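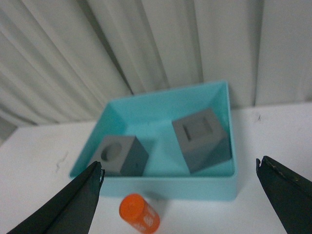
Ticket 2744
Opened by: Noemí Espinoza
Assigned to: Kofi Sarpong
Location: Stanport, room 3
Category: Furniture / surfaces
Status: Closed

Noemí Espinoza wrote:
There is a thin squiggly dark mark on the white table, to the left of the turquoise tray. I tried a damp cloth and dish soap and it did not change. There is also a small faint mark on the right, toward the back. Is there something stronger I can use on a matte top? I don't want to leave a shiny patch.

Kofi Sarpong wrote:
Please don't use a scouring pad or the cream cleaner. Both polish the finish and we can't undo that. Try a white eraser first, light pressure, then wipe. Take the tray and the two gray cubes off the table before you start.

Noemí Espinoza wrote:
Eraser took off the right one. The squiggle is lighter but still there.

Kofi Sarpong wrote:
Then it is probably a rub mark and not ink. Next step is rubbing alcohol on a cotton cloth. Test it on the underside first. Keep the curtain pulled back while you do it - the hem comes down to the table and will pick up whatever you lift.

Noemí Espinoza wrote:
Tested underneath, no change to the finish. Two passes on the squiggle. Gone except for a short piece at one end that I can feel with a fingernail.

Kofi Sarpong wrote:
If you can feel it, it's a scratch. Leave it. I added it to ticket 2654 with the other tabletops - Derek Pilkington has that one. Closing this.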